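Helteo Table Clearing System
Set-up and Operation Guide for Site Staff

Section 4: Hand-held grippers and changed duties

4.1 Scope

This section covers the preparation and daily use of hand-held grippers in lounge and waiting areas. It applies to the Multoldale site and to any site where clearing work is being moved from hand collection to the Helteo system. Read section 3 (Charging and storage) first.

Staff who only supervise the automatic clearing unit need to read 4.2, 4.6 and 4.7.

4.2 What changes for attendants

Before the change, an attendant cleared each table by hand and wiped it down. Under the new arrangement the automatic unit does the routine lifting of packets, cartons and wrappers. The attendant keeps the following duties:

- wiping and drying the surface
- removing glass, crockery and anything hot
- deciding whether an item is rubbish or belongs to a guest
- recording demonstrations with the hand-held grippers, as set out in 4.4

The last duty is new. The unit learns each type of item from demonstrations given by the people who already do the work. Time spent on demonstrations is working time and is entered on the rota under code 31. It must not be added to the end of a shift.

Note: The site supervisor may not assign demonstration work to an attendant who has not completed the Flanis induction. At Multoldale, inductions are booked through Shahla Khosravi.

4.3 Preparing the table

1. Put up the guest notice and wait until the seats at the table are free.

2. Remove glass, crockery and personal belongings from the table. Items on neighbouring furniture may stay where they are.

3. Leave the cloth on if one is normally used. Do not iron it or pull it tight. The unit has to cope with folds and with patterned or shiny cloth.

4. Place the items for the session with space between them. Use the items normally left at that site. Mix stiff shapes, such as drink cartons, with soft ones, such as snack packets and crumpled wrapping.

5. Turn some packets face down. Backs and fronts look different to the unit and both are needed.

6. Check that the route between the table and the waste tray is clear of cables and bags.

CAUTION: Do not use open drinks or cartons that still hold liquid. A carton squeezed at one end may leak into the pivot joints.

4.4 Recording a pick

1. Hold one gripper in each hand. Check that the finger pads are seated and that the jaws open and close freely.

2. Start the recording and wait for the tone.

3. Bring the jaws in with one on either side of the item. Keep them fully open until the item lies between the pads.

4. For a long, narrow packet, approach across its width, near the middle. Avoid gripping the crimped end, which may tear.
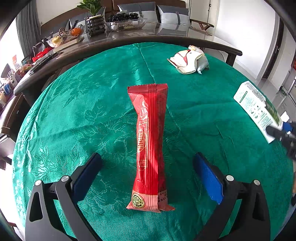

Fig. 4-1. Jaws open on either side of a snack packet; second gripper at the drink carton.

5. Close the jaws slowly until the pads hold the item, then lift. Stop closing as soon as the item leaves the cloth. Crushing a packet to make sure of it teaches the unit to do the same.

6. Carry the item to the waste tray, open the jaws and withdraw.

7. If the item slips, do not pick it up by hand. Try again with the gripper, up to 2 times, then end the recording and mark it "incomplete".

8. Repeat with the next item. A session ends after 60 recordings or when the attendant asks to stop, whichever comes first.

Note: Slow or clumsy attempts are kept. They are not used to judge the attendant's speed or skill, and supervisors have no access to recordings by name.

4.5 Using two grippers

Two grippers may work at the same table, each at its own item. Keep them far enough apart that the linkages cannot meet. If both are needed for one large item, close the left gripper first and use the right one to steady.

CAUTION: Keep sleeves, lanyards and fingers out of the openings in the linkage arms. Other people must not reach across the table during a recording.

4.6 Working beside the automatic unit

1. Stay outside the floor marking while the unit is moving.

2. To enter, press HOLD on the wall panel and wait for the amber lamp to stop flashing.

3. Deal with any item the unit has left. The panel lists these as "referred".

4. Leave the marked area and press RESUME.

During the July trial at Multoldale, the unit referred almost 61 items a shift. Most were packets lying in a fold of the cloth or resting against another item. Referred items are part of the attendant's planned workload. If they delay the wiping round, tell the supervisor, who will reduce the number of tables assigned.

Babak Karimi (attendants' representative) and Xolani Pretorius (site operations) review the assignment figures each month. Any change to table numbers or break times must be agreed by both before it appears on the rota.

4.7 Wrist strain and rotation

Holding the jaws partly closed for long periods tires the hand. Change to other duties after each session. Do not record two sessions in a row, even when the target for the area has not been met.

Report pain, numbness or stiffness on form T2. Attendants taken off demonstration work for this reason keep their grade.

4.8 After use

1. Wipe the pads with a cloth dampened with Talebi cleaner. Do not soak them.

2. Check the edges of each pad. Replace a pad that has lifted or split.

3. Check that the pivot pins are flush. Do not oil them.

4. Return both grippers to the charging rack and sign the sheet.

Faults are reported to Nima Ebrahimi, extension 31. For spare pads, see section 7.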